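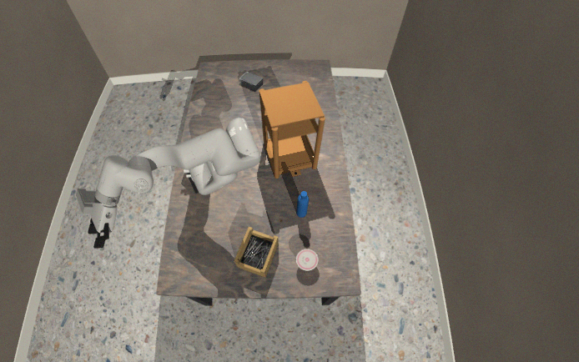

Floor-mounted Tumeo beside the table, is my base frame in a dumb place?

**lparedes_cell**
OK so I've been setting up the Prasora version of our Olmedo cell for two weeks and I've got myself stuck on the boring part. Arm stands on the floor to the left of the long table, reaches in over the top, and the gripper gets down to the wood on the near-left side with no complaints at all. Then I send it toward the shelf stand and the elbow swings in so close that the planner gives up maybe one time in three.

I put the base frame at floor height because that's how the drawing has it. Table top is at 289 mm in the base frame, and that's the number I don't trust. Has anybody else got a Tumeo on the floor with a table next to it, and where did you put your zero?
Lucía Paredes

**grease_nipple**
Put your zero at the bottom of the arm, where the manufacturer puts it, and leave it there forever. I've cleaned up after so many people who moved the base frame to "make the numbers nicer". If you want table numbers make a table frame.

Also 289 to the table top sounds really low for a table with proper legs under it? What is that measured from?

**tobermory**
Gonna disagree with grease a bit. If she's only got one table and everything happens on the table, a cell origin on the table corner is fine and a lot easier to check with a tape. We run ours that way and I've never regretted it. You still keep the arm's own base frame underneath, you just don't look at it.

But yeah the 289 is weird.

**lparedes_cell**
Ugh. I went back to the drawing and 289 is from the top of the mounting plate. I typed it in as if it was from the floor. So the planner thinks the table is way lower than what's drawn on my screen, which explains a couple of other things I was blaming on the gripper!

Fixed it and the near-left moves are the same as before, but the stand is still a pain. Elbow up goes past the left side of it with hardly any room.

**grease_nipple**
Told you lol

For the stand: is it in there as one solid block, or did you do the legs and shelves separately? If it's one block you've lost all the open space between the legs and the planner can't use any of it.

**lparedes_cell**
One block, guilty. I'll split it up tonight. Should I do the crate too? It's full of those thin rods and the whole sim crawls when I let them be real bodies.

**hexkey_annie**
Crate: do the sides, and freeze the rods until the arm is working in there. We had 313 loose pins in a bin once and Prasora took longer to settle them than to run the job. Freeze them, go have a sandwich.

For the elbow, have you tried just moving the stand? Slide it to the right and you stop fighting. It's a table, things can move.

**tobermory**
Moving the stand in the sim only helps if it moves in Olmedo too...

**lparedes_cell**
Yeah, it can't move there, there's a fixture behind it. I already asked and got a pretty short answer.

Update from this evening though. I split the stand into top, lower shelf and four legs, froze the rods, and set the clearance on the forearm to 12 mm (it was on the default, much bigger). Ran the whole list of moves to the stand overnight settings style, 1,021 of them, and the ones that still fail all start from low over the left side of the table. If I lift straight up first they go through.

**grease_nipple**
12 is too tight for the real thing. Fine for finding out what the problem is, but please don't ship it.

**hexkey_annie**
It's fine if the stand is bolted. We've been at 10 since September.

**grease_nipple**
And how often do you touch up the paint on your forearm?

**hexkey_annie**
...twice

**lparedes_cell**
Going to 20 with a lift point before every move to the stand. Will post the numbers when I've rerun it. Keeping the base frame where it is, sorry tobermory, but I did make a table frame on the near left corner so you're both half happy.

Related threads
- Prasora: collision margins per link or global?
- Lastero gripper closes one degree short after reboot
- Tumeo shoulder cover, how do you clean yours
- Bins full of loose parts and slow sims
- Table frame taught with three points, Z keeps drifting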